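Flundthorpe office centre changes its cleaning rules

October 13, 2020

The shared office centre in Flundthorpe will reopen its second floor next week, after being closed since July. Tenants received the new rules by email, and the main change is that each person now wipes the desk and the screens before leaving. The cleaning company Skemus will continue to come in the evening, but only for floors, kitchens and washrooms.
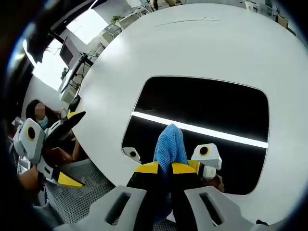 A tenant on the second floor found the rule fair but asked why the rent stays the same when the daytime cleaning is gone. The centre replied that the money goes to the new ventilation, which was installed over the summer by Nair and cost more than was planned.

Cloths will be kept at the entrance of each floor and washed every night. Paper towels are no longer supplied – the bins were filling too fast. Spray must go on the cloth and never directly on a keyboard or a tablet.

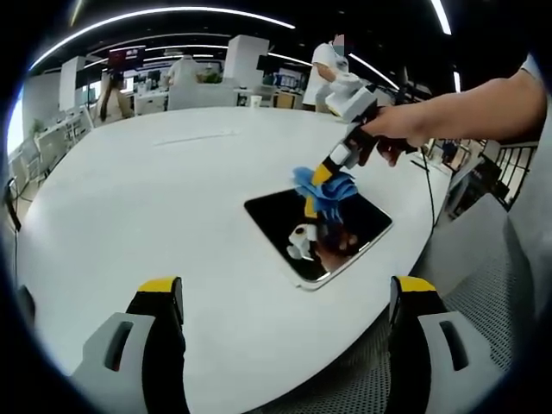 Meeting rooms can be booked again for a maximum of seven people, with 10 minutes left free between bookings. The larger hall, named Prurkora, stays closed for now. Of the 288 desks in the building, around half will be available at first. Bookings are made at the front counter or by phone.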